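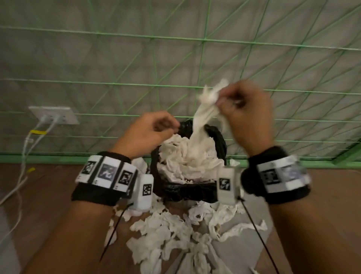 Figure 3. A paper towel held over a lined waste bin, one hand on the rim.

4.2 What counts as waste paper

Earlier surveys of office waste treat the paper towel as a settled category. Lobo and Van Beek put it under "soiled paper" and leave it there, and the Clavley sorting guide does the same in a single line. We are not convinced. A towel used once to dry clean hands has little in common with one used to wipe up soup, yet both go into the same black bag and both are weighed as one thing.

Our hand sort covered 678 bags from 16 washrooms and break rooms. Towels were taken out one at a time and judged by eye and by touch. Figure 3 shows why volume is a poor measure here. A crumpled towel takes up a good deal of room in a bin and opens out to a long strip once it is lifted by one end. Any estimate based on how full a bag looks will therefore overstate the towels and understate whatever is packed beneath them. The Piltum method rests on just such estimates, and we see no reason to trust its totals.

The liner is a second source of error. Where the bag is bunched and folded over the rim, small scraps can lodge in the creases, and tipping the bag out onto a table will not always free them. Nuchit reports no losses of this kind, but she does not say whether the folds were checked. In our own sort, 63 bags held scraps in the folds that tipping had missed.

Whether any of this changes the overall recycling rate is doubtful. Morais argues that it must. His figures come from one building in April, and we would want a longer run before agreeing.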